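Who we are > About Filla
Company / Teaching robots by hand

Filla began with Karim Fakhoury, a spare desk at Graltov and a belief that the person who knows a job best ought to be the one who teaches it to the robot. Karim had spent years watching packers and fitters explain their work to programmers, who then explained it to a machine, with a good deal going missing along the way! So he asked a packer to take the controls herself, and we've been working that way ever since.

There are more of us now, spread over 2 rooms in Fosovia, and we still spend most of our day doing very ordinary things very slowly. One of us sits at the hand controller and steers the arm through a task: up to a small object, fingers open, close, lift, put down. Then we do it again from a slightly different place, and again after tea. A simple pick can need 2,000 of these demonstrations before we're happy with it, and a fussy one 4,000, so patience is something we look for when we hire.

A lot of the early teaching is done in simulation, where we can change the walls, the floor and the surfaces as often as we like (Đorđević, our partner firm, has a great fondness for strong colours). If you'd like to try steering, come along on a Thursday. We'll find you a chair and put the kettle on.

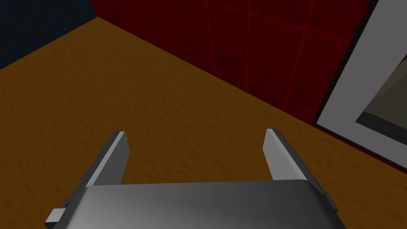
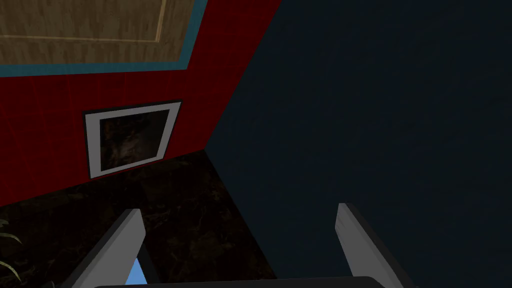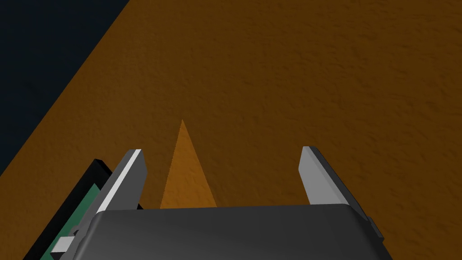 Simulated views from just behind the gripper, fingers open. In the last one, a small orange piece stands between them.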